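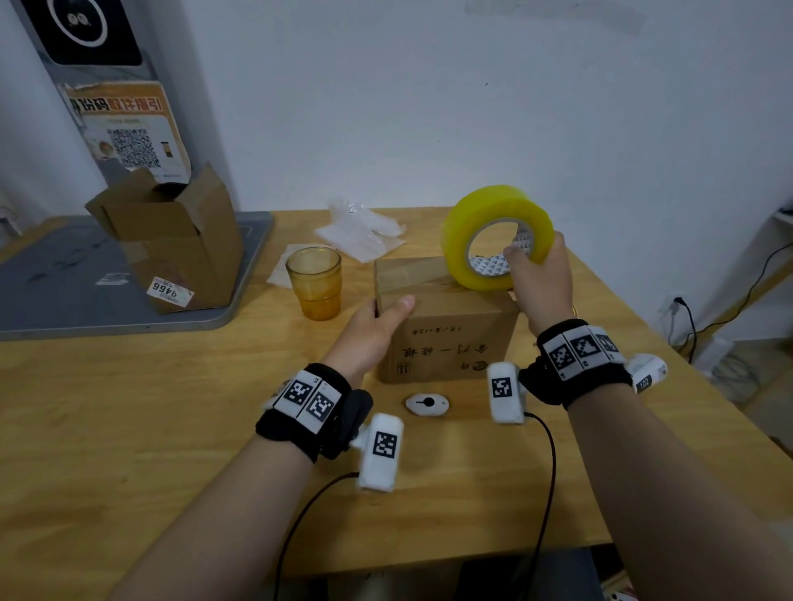 Closing and taping, small cartons

11/13/18

Packing bench, light wooden table. Carton closed, yellow tape, roll held in the right hand and the left hand on the near corner. Carton is one of the reused ones with handwriting on the front face. The writing stays where it is. Our label goes on the top, over the seam tape, so the front does not need to be covered.

Purpose of this entry is to get the closing method written down before the Foria order, and to record what went wrong with the returns from Rusnák in June. The old page in the binder covers new cartons only and assumes a table dispenser. We have not used the dispenser since the blade guard cracked.

Background

The June cartons were packed with the same goods and the same tissue. Three came back with the top seam lifted at one end. Contents undamaged in two, one chipped rim in the third. In each case the tape had been run to the edge of the top and stopped there, with almost nothing turned down the end panel. The tape itself held well enough that it pulled board fibre off when I removed it, so adhesion was not the fault. Overlap was.

One of the three also had a flap bowed upward in the middle. It had been overfilled and then pressed shut. The tape was under load from the moment it was applied, and the seam crept. I would treat this as a separate fault and not as a tape problem at all.

Cartons

Small size, 229 mm on the long side, single wall. Most are second-hand and arrive flat from Ekberg, mixed with a few that come in assembled with somebody else's markings on them. Sort before use:

Reject anything with a soft corner. Press the corner with a thumb; if it gives and stays in, the carton goes to recycling.
Reject torn flaps, including tears that "will be under the tape anyway". They run.
Old tape left on the board is acceptable if it is flat and fully stuck. Loose ends are cut off with the knife. Do not peel them.
Old courier labels and barcodes are covered or struck through. Handwriting and printed handling marks can stay unless they contradict ours.

The last point caused some discussion. Handwriting in a language the packer can't read might be an address, a contents note or a shelf mark. My view is that a carrier scans the barcode and ignores the rest. If it looks like an address block, cover it. A single line on a side panel I would leave.

Filling

Weight limit for this size is 700 g packed, which is our own figure and well under what the board would carry. It comes from the drop checks we did on the bench last winter, where the heavier cartons opened at the bottom seam first.

Base layer of crumpled tissue, compressed by hand until it stops springing back. Item in its own wrap. Sides next, then the top. The item should not touch any wall. Close the flaps without tape and rock the carton gently end to end. If anything moves, open it and add tissue at the ends, then try again. Adding it all on top is the usual mistake and produces the bowed flap described above.

The white plastic from incoming parcels can be used as fill if clean. It slides more than tissue, so it goes against the walls and not directly under the item. Anything with a printed label or tape stuck to it goes in the bin. At present plastic and tissue are both lying together behind the work area and get grabbed as one handful. They should be in separate tubs. Action below.

Closing

Short flaps in first, then the long flaps. The long flaps must meet without being pulled. A gap up to 3 mm is acceptable. More than that means the carton has been folded out of square; open it, square it against the table edge and close it again. Overlapping long flaps means the same thing.

Hold the near corner of the carton with the non-taping hand, thumb on top and fingers down the side. This keeps the top square to the body while the tape is pulled. Holding in the middle of the top pushes the seam down and leaves a ridge once the hand is lifted.

Start the tape on the end panel, 8 cm below the top edge. Rub the start down firmly before going anywhere near the corner. Bring the tape up over the edge and along the seam, keeping the roll low and close to the board. With the big rolls the temptation is to lift the roll high and lay down a long free length. It comes down crooked about half the time and cannot be lifted again without taking the surface off the board.

Carry on over the far edge and the same distance down the far panel. Cut with the knife. Tearing over the edge of the table works but leaves a stringy end, and has left marks on the timber.

Rub the whole length with the side of the fist, centre to edges. Then rub both corners separately. Corners are where the June cartons failed, and they are also where the tape bridges if it is laid too tight.

A second strip across the seam is not needed at this weight. I tried it on a batch for Ivarus and the only result was that their receiving desk asked us to stop, as it made the cartons awkward to open. For anything heavier, go up a carton size before adding tape.

Tape notes

Current tape is the yellow one on the large roll. It unwinds noisily and sticks at once. Colour is useful because a missed corner shows up against brown board from across the room. The clear tape we had before was hard to inspect, and two cartons went out with the bottom seam untaped.

The large roll is heavy for one-handed use when new. Hooking the fingers through the core is fine and gives better control than gripping the rim, although the fingers get tired over a long run. Change hands or change jobs. When the roll is put down, fold the free end under itself by a finger's width. Do not put it down flat on tissue. The side of the roll picks up lint and the next few turns have a dirty edge that does not stick properly.

Cold board is a known problem. Cartons brought straight from the shed in winter do not take the tape for some time. Bring them in the evening before.

Bench condition

Clear the working area of small parts before folding cartons. There is a small white oval piece with a black mark sitting on the table just in front of the box in the photo, and that is exactly the size of thing that ends up under a bottom flap or inside the wrong carton. Small parts go in the shallow tray. If one is found after a run, every carton closed since the last clear-down gets weighed again.

Drinks. The amber glass at the left of the carton has an orange-coloured drink in the bottom of it and is well within reach of an elbow on the left side. Wet board loses its stiffness and the label ink runs. Drinks to go on the side shelf. This applies to me as well.

Inspection before labelling

Seam tape centred, both flaps caught equally.
Tape turned down both ends, full distance, corners tight to the board.
Top flat when sighted along the long edge. No bow.
Bottom seam checked. Turn the carton over, don't assume.
Carton number written on the packing slip.

Label after inspection only. A label placed first gets rubbed when the tape is pressed down and the thermal ones mark.

Open points

Separate tubs for plastic and tissue. There is shelf space under the bench at the right-hand end.

New blade guard for the dispenser, or get rid of the dispenser. It is taking up room.

Check whether Foria wants the outer carton free of other markings. If yes, the reused stock is out for that order and we need new flat cartons from Ekberg. Lead time unknown.

Bottom seam has not been tested with the yellow tape, only the top. Repeat the drop check on a few filled cartons at the weight limit, landing on a bottom corner, and enter the results on the next page.

The binder page for new cartons still gives the shorter overlap. Struck out in pencil today, to be retyped.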